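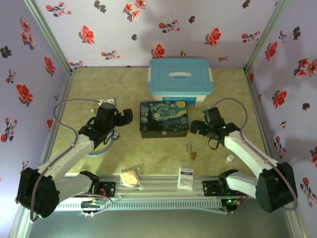
Two-arm cell with storage box, tin and open padlock on the mat.

Revised working rules for the two-arm cells

Version 3 of the bench rules for two-arm cells takes effect at Greenwood with this issue of the newsletter, dated 27 December 2018. It replaces the version circulated in June. The rules apply to every enclosed cell in which two arms share one mat, including those used for the Cludo handling tasks. Single-arm benches stay under the older sheet until Mervyn Naylor has finished rewriting it.

Most of the text is unchanged. The sections below cover what is new or has been reworded after questions from operators.

Shared zone

The middle of the mat, where both grippers can reach, is now called the shared zone in all documents. Earlier sheets used "center area" and "overlap" for the same thing, and the two terms were read differently by different shifts. Only one arm may enter the shared zone under its own program unless the task sheet states that the task is a two-handed one. For two-handed tasks, the minimum distance between any two gripper parts is 16 mm during free movement. The limit does not apply while both grippers hold the same object.

The distance is set in the motion software and must be read back from the controller at the start of a session. A value copied from yesterday's log is not a reading.

Objects on the mat

Each task sheet lists the objects to be handled. Objects on the list go on the mat before the arms are powered. Anything not on the list is treated as clutter, and clutter is permitted only when the sheet calls for it by name.

Small metal parts such as padlocks and hasps are to be logged with their state at the start of the run: open or closed, key in or key out. Several Pamum records had to be set aside because the state of a lock was missing and could not be worked out from the joint data. Boxes and tins with a hinged or clasped lid are logged the same way. Printed surfaces are allowed. If a printed object is swapped for a plain one of the same size, the run gets a new object code.

Bags holding granular material need a sealed closure and a check for leaks before each session. Grains in a gripper joint are a maintenance item and must be reported, even if the arm still moves normally.

The strip of mat next to the rail is a separate matter. Version 2 said nothing about it. Under version 3, an object may be placed there only if the task sheet gives it a position in that strip, and the low-elbow check must be run first with both arms at reduced speed.

Cables

Cable loops between the base and the gripper must be long enough for the full range of the task and must not touch the mat at any point in the range. The check is done by hand with the power off, one arm at a time – moving both together hides a short loop. Straps and ties with a free end are to be trimmed or tucked. Electronics mounted under the rail are outside the working volume, but loose wiring there still counts as a fault at the monthly inspection.

Indicator lights

A lit indicator on a gripper motor is not to be used as proof that the arm is ready, or that it is safe to reach in. Hands enter the enclosure only after the stop has been pressed and the controller reports zero torque on both arms. The wording in version 2 could be taken to mean that one arm was enough. It has been corrected.

Speed

The tool speed limit stays at 100 mm per second in the shared zone. Requests to raise it for the Brultadine trials were reviewed and declined. The limit outside the shared zone is given on the task sheet and may differ between left and right arms, in which case both values are entered in the log.

Records

The run log has a new column for the rules version. Enter 3. Logs without an entry will be returned to the operator. Runs 1 to 124 in the present series were made under version 2 and keep that status; do not edit them. Changes to wall panels or the mat are to be noted in the remarks column, as both affect the vision calibration, and a new calibration file is needed before the next run.

Stop test

Each stop button is tested at the start of every session with both arms moving at reduced speed. A stop that halts one arm only is a failed test. Close the cell, tag it and tell Mervyn Naylor.

The full text is in the rules folder on the shared drive, with changes marked in the margin. Printed copies of version 2 should be removed from the benches and discarded. Comments on the wording go to Mervyn Naylor in writing, with the section title and the cell number.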